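September, Troltness cell, 2:15 pm

Switched the grasp planner to the handle-first branch Melati pushed this morning. Mask for the pan now splits body and handle. Depth inside the dark pan is still full of holes, so body candidates get dropped.

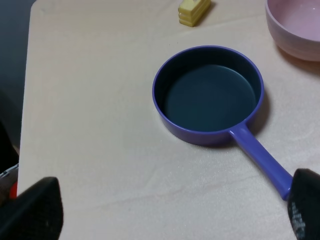 Wrist cam, fingers at the pan handle.

Scene cam extrinsics redone, 185 poses kept. Apple centroid looks sane. Pen holder mesh still leaks table points into the cluster — raised the min cluster size to 100. 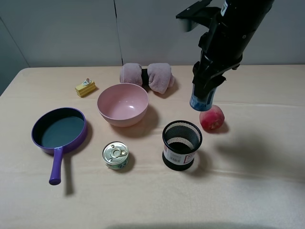
Scene cam, arm over the apple.

Insert routine: rim ellipse fit on the wrist cam, then descend. Darren wants the force limit in config. Log is 2,318 lines, too chatty.

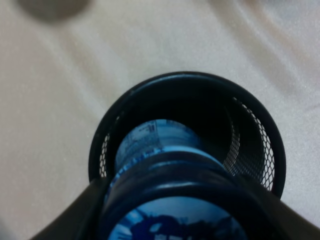
Wrist cam, bottle at the mesh cup.

To do: ask Begoñe about timestamp drift.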